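Marked Blocks for a Sorting Table
Second-year project report, Lonetti workshop, Turmont College

Summary
We were asked to make a set of small blocks that can be told apart by a printed marker, and to lay out a table for them. The report covers the blocks, the labels and the table surface. Sorting results are in the El Fassi group's report. 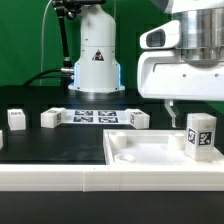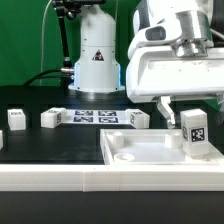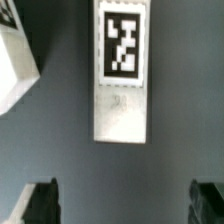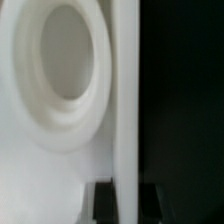 By the Jisa group, Turmont College
July 13, 2018

1. Blocks
The blocks are white plastic with slightly rounded corners. We made 9 in April and kept 5 for the final set. The others had uneven ends and would not stand up properly. A block can stand upright or lie on its side, so we had to decide which face should carry the label. We chose the end first and added a long face later.

2. Labels
Each label is a square black-and-white marker printed on paper, with a white border and a dashed line to cut along. We left the dashed line on the label. Cutting inside it made the border too narrow on two of our early labels, and they had to be printed again. The markers were also printed four to a sheet, in two rows of two, and a sheet can be laid flat at the back of the table as a reference.

We used stick glue. It lets you slide the label straight for a few seconds, but the corners need pressing down again the next day.

3. Table
The tabletop is black and 914 mm wide. White blocks show up well against it. We tried a pale cover in April and the label borders were hard to pick out. The black top does reflect the ceiling lights, and we have not solved this. The green backdrop stands behind the table.

4. Tray
The white tray is kept on the table with the blocks. We marked its place 400 mm from the left edge with tape on the underside so that it goes back to the same spot.

5. Changes for next time
Use thinner paper. Label both ends of every block. Write the block number in pencil beneath the label before gluing, as we mixed up two blocks and had to peel them.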